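Gripper stalls halfway on the laundry task - how to clear it and get going again

Updated 2/16/23

This one keeps coming up on the Daltthorpe setup so writing it down quick. Symptom: arm goes for the basket or the washer door, gripper starts to close, stops partway, Trekar console throws fault 435. Everything holds position. Restarting the task does nothing, it faults again in 5 seconds or so.

Fault 435 is "grip current over limit". Nine times out of ten on our unit it's a cable dragging on the wrist, not the motor. The loop gets under the gripper when the base turns from the washer to the chair, and then the arm is pulling against its own harness.

Before you touch anything

Hit the e-stop. The red one, not pause in the software. Pause leaves the motors live and the gripper can finish its close the second the cable comes free. I got pinched that way in February, not fun.

Then wait 20 seconds for the drives to bleed down. Status light goes off.
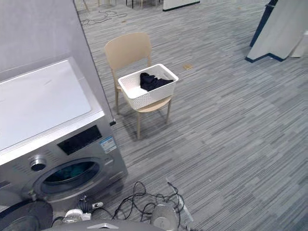

Work area from the head camera. Cables between the grippers and out on the carpet by the washer.

Clearing it

1. Support the forearm with one hand before you release the brake. It drops.
2. Brake release is the Smadi lever under the shoulder cover. Quarter turn.
3. Lift the arm up and away from the washer. Don't drag it across the front, the door ring and the knob both stick out and will catch a finger.
4. Find the loop that's tight and work it back toward the base. Don't yank from the connector end!!
5. Open the gripper by hand. Should move smooth all the way. If it's gritty or clicks stop here, thats a different problem and the gripper has to come off.
6. Check the jacket on the cable where it was pinched. Any bare shield, swap it.

Brake back on, e-stop out, home both arms. Clear the fault in Trekar AFTER homing or it comes right back.

Keeping it from happening

Put 4 Jutetard clips along the forearm, evenly spaced, with enough slack at the elbow for a full bend. Run the arm through its whole reach at slow speed and watch the cables, not the gripper. Slack on the floor gets pulled behind the base, away from the side the arms work on.

Do not raise the current limit to get rid of the fault. Tried it. The gripper closed fine and took the conector with it.

Still getting 435 with the cables clear - pull the log before you power down, it doesnt survive a reboot.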